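Clarnel Ribbed Metal Panel, Brushed Finish

Sold by the panel. Stock item. Ships flat from our Galbraith warehouse.

The Clarnel is a brushed-metal panel with long parallel ribs and channels running its full length. It goes on walls, counter fronts, the backs of bars, and the sort of workshop cabinet that has taken enough kicks to deserve better. It does not have a companion app. It has never been described as a lifestyle.

We have been selling the Clarnel for three years, and in that time it has outsold the smooth version by a margin that embarrassed the person who ordered all the smooth ones. (The smooth ones are still available. Please see the Clearance page. Please.)

Why ribs

A flat sheet of brushed metal looks wonderful until somebody leans on it. After that it shows the lean, and the elbow, and whatever the elbow had been doing. Ribs break up the surface so that a small dent or a smear has some company. They also stiffen the panel along its length, so it doesn't drum when a door shuts nearby.

The channels on the Clarnel are not evenly spaced. Some sit close together as a pair, some have a wide plain band between them. People write to us about this as though they have caught us out. It is the pattern. If you want every gap the same, the Grultesus panel has even spacing and costs a little more, on account of the extra passes through the roller and our feelings.

Finish

Brushed lengthwise, in line with the ribs. The color is a pale silver-gray that takes on whatever is in the room with it. Under warm bulbs it goes creamy. Next to a green wall it goes faintly green, and you will be told about it by visitors. We suggest living with the free sample for a few days before you commit, and moving it around the room at different times, including after dark with the lights on. Prop it upright when you do this. A sample lying on a table tells you how the panel will look on a table.

Fine lines in the finish are part of brushing. Scratches that run across the grain are not, and if your panel arrives with one, send us a photo within 10 days and we'll replace it.

What comes with it

One panel, with protective film on the face
13 concealed clips
One strip of edge trim
A sheet of instructions, recently rewritten by someone who has installed one

Screws are not included. We used to include them, and they were wrong for every wall in the country.

Fitting

Two people is best. One person can do it, and several customers have, and their emails all have the same tone.

Decide which way the ribs will run before you cut anything. Horizontal makes a narrow room look wider. Vertical hides a ceiling that isn't level, up to a point. Start from a line drawn with a level, and check it again after the second clip – a panel with ribs this long will announce a small tilt to everybody who walks in, and you'll be the one who hears about it.

Leave the film on until the panel is up. Then take it off the same day. Film left on through a summer turns into something closer to paint, and the phone call about it is always a long one.

For cutting, use a fine blade and tape the line first. Support both sides. File the edge before you put the trim on, and wear gloves the whole time, even for the quick bit at the end.

Lighting

The Clarnel throws light back, which is either why you're buying it or what you'll complain about in April. A bright lamp or window close by will wash a stretch of it nearly white and swallow the grooves. Smaller warm lights tend to draw out into soft streaks across the ribs.

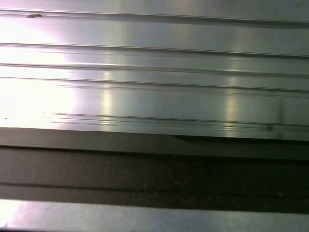 If you'd like less of that, aim the lamps at the wall opposite, or use bulbs with a frosted cover. Dimmers help. Matte spray does not help, and it voids the warranty.

Cleaning

Soft cloth, warm water, a drop of dish soap. Wipe along the ribs, never across, then dry it with a second cloth. For the narrow channels an old toothbrush works as well as the Mastotik channel brush, which we also sell and would like you to buy anyway. No steel wool, no scouring powder, no lemon juice tips from your brother-in-law.

Grease near a stove should come off weekly. Sunday is traditional, though the panel has no opinion.

Reviews

1,561 customers have left a rating so far. The most common word is "shiny." The second most common is "heavier," usually followed by "than I thought," so please have a helper at the door for delivery.

Returns

Uncut panels with the film still on can come back for a full refund less shipping. Cut panels are yours. They make a decent shelf back.

Order a free sample | See the Grultesus | Clearance (smooth)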